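4. What I learned from a season at the merch table

I came into this study as a business owner, and I should own up to that early. I ran a small label called Vollico for three years before I ever read a paper on entrepreneurial failure, so when Lesego Hendricks and I started interviewing founders at Erov, the co-working space near McKinnon, I kept hearing my own mistakes played back to me. Most of our interviewees had come out of performing or sport, and they'd brought a fan base with them -- which they tended to mistake for a customer base.

My own records say the same thing. I had 1426 people on a mailing list and ordered 500 shirts on the strength of it. By February I'd sold 121. The following was real enough (they wrote back, they turned up, they were lovely!), but cheering for someone costs nothing and a shirt costs money. Pieter Botha, one of our founders, told us he'd done much the same with caps and still had boxes of them in his mum's garage.

We coded this pattern as "applause bias", and it showed up in four of the interviews before we'd even asked about sales. Capucine Gautier argued in our coding sessions that it's really a pricing problem, and I've come partway round to her view. Founders who took deposits up front, even tiny ones, talked about their numbers in a much calmer way. I'd still like a bigger sample before I put any colour on that claim. 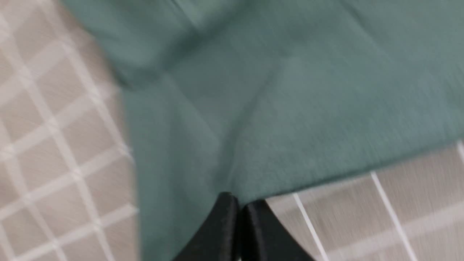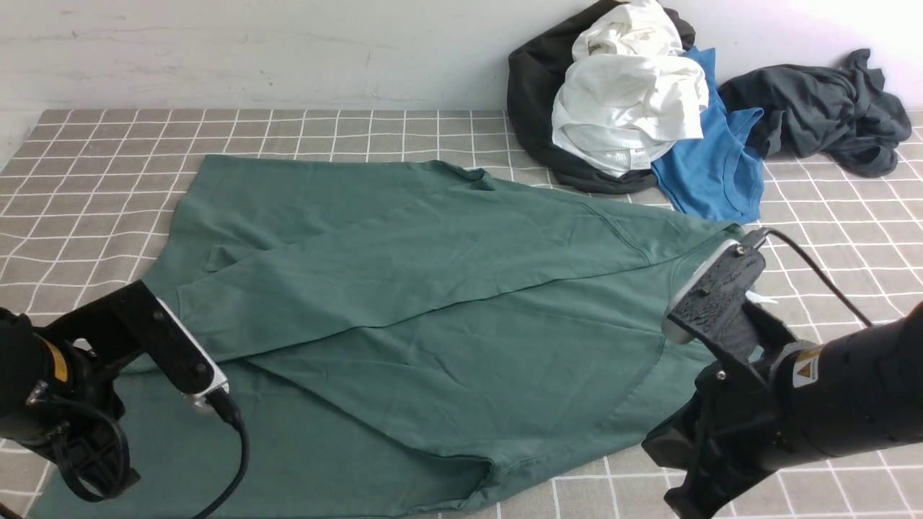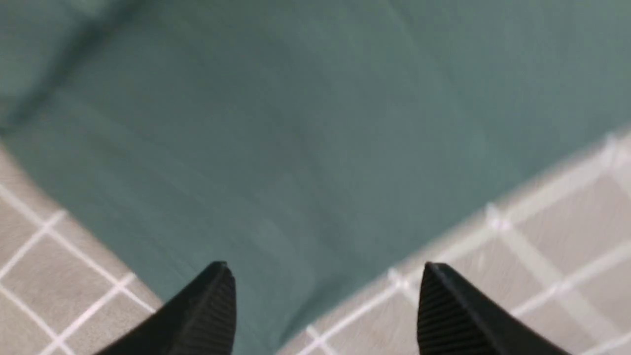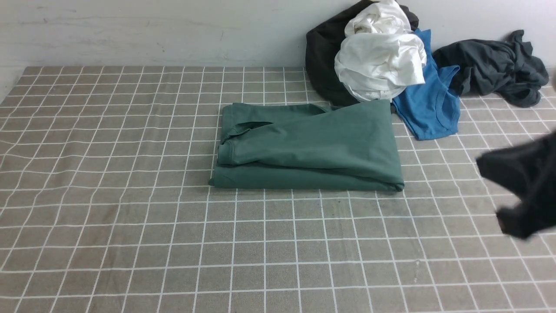

Figure 4. Green fabric on a gridded surface; a folded T-shirt in the last panel.

4.1 Deposits and early orders

Khanyisile Cele suggested we go back and ask each founder when they first took money from a stranger. Friends and family didn't count, and neither did old teammates. It's a blunt question, but it got us longer answers than anything else on the sheet.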